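Sarkthorpe Community Kitchen and Hall
Pre-opening safety walk, with comments
2020-09-26

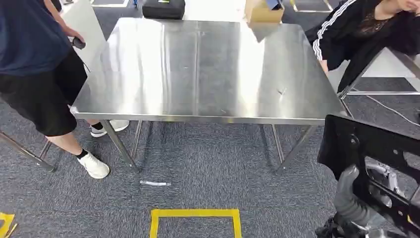 Marked OK, FIX or NOT CONVINCED. The last one is mine. The August sheet had a tick in every box and no comments at all, and I have trouble believing a building this age earned a clean sheet.

1. Exits and walkways

1.1 Main door opens fully and stays open on its hook. OK
1.2 Side door opens without a key from inside. OK
Comment: Opens, yes. It took a shoulder. The August sheet says "opens freely." I would like to know who was pushing. Plane the bottom edge before the weather gets damp.
1.3 Exit signs lit. FIX
Comment: The one over the side door flickers. We were told last winter that it was "just warming up."
1.4 Hallway clear to full width. NOT CONVINCED
Comment: Clear today. There are fresh scrape marks on the wall at stacking-chair height, so I doubt it is clear on a normal Tuesday.

2. Fire equipment

2.1 Extinguishers in place, pins and seals intact. OK
2.2 Extinguisher tags current. FIX
Comment: Kitchen unit has a tag with no date on it. A tag with no date tells me somebody owned a tag. Call the service company and have it done over.
2.3 Fire blanket within reach of the range. OK
Comment: Moved from behind the door, as asked.
2.4 Smoke alarms tested by button. OK
Comment: All sounded. The button only proves the horn and the battery. The units are 10 years old by the date on the back, and that is old enough to replace them. Moved to the action list.

3. Electrical

3.1 Outlets and cover plates undamaged. FIX
Comment: Plate by the serving hatch is cracked corner to corner. Tape is not a repair.
3.2 No extension cords used as permanent wiring. FIX
Comment: The coffee urn is still on one. I was told it is temporary. It was temporary in August too.
3.3 GFCI outlets near sinks trip and reset. OK
3.4 Panel labeled. NOT CONVINCED
Comment: Labeled, but breaker 14 says "hall lights" and turns off the refrigerator. I stopped there. Every breaker needs to be switched and traced before anyone relies on that card.

4. Kitchen

4.1 Refrigerator at 40 F or below. OK
Comment: Read from my own thermometer. The one in the door read colder, and I don't trust it.
4.2 Hot water reaches both sinks. OK
4.3 Work tables steady, no sharp edges. OK
Comment: Leaned on every corner. Run a cloth along the edges when wiping down. If it snags, report it.
4.4 Hood filters clean. FIX
Comment: The fronts have been wiped. Take them out and look at the backs. The cleaning log has the same handwriting and the same pen for six weeks in a row, which may be innocent.
4.5 Chemicals stored away from food. OK
Comment: One spray bottle had no label. Emptied and thrown out.

5. Floors and stairs

5.1 Carpet flat, no lifted seams. OK
5.2 Kitchen mats lie flat. FIX
Comment: The Grenano mat was sold to us as non-slip. It slid when I pushed it with one foot. Return it if we still have the receipt.
5.3 Stage steps, handrail tight. NOT CONVINCED
Comment: Tight today, but the screws are new and the holes are old. Check again in two weeks with somebody heavier than me.

6. Storage loft

6.1 Load sign posted. OK
Comment: The sign says 700 lb. No paperwork to say where that number came from. Until there is, treat the loft as good for paper towels and Christmas decorations.
6.2 Ladder feet and locks. OK

7. First aid and records

7.1 Kit stocked against its list. FIX
Comment: Burn dressings out of date. The list inside the lid was ticked anyway.
7.2 Incident book present. OK
Comment: No entries since spring. Either we are very careful or people don't write things down. Keep the book on the counter where it can be seen.
7.3 Occupancy notice posted. NOT CONVINCED
Comment: It says 243 persons. That may have been worked out before the storage wall went up. Ask the fire marshal's office for the current figure and use the lower one until they answer.

Action list

Before opening: 1.3, 2.2, 3.1, 3.2, 5.2, 7.1.
Within a month: side door, alarm units, breaker tracing, hood filters.
Needs an outside answer: loft load, occupancy figure.
Mac an tSaoi quoted for the electrical work. The quote says "make good as needed," and I want that spelled out item by item before it is signed.
The Nimby booking calendar should be blocked until the first line is finished. Please don't clear an item by phone. Write down what was done and the day it was done, next to the item number.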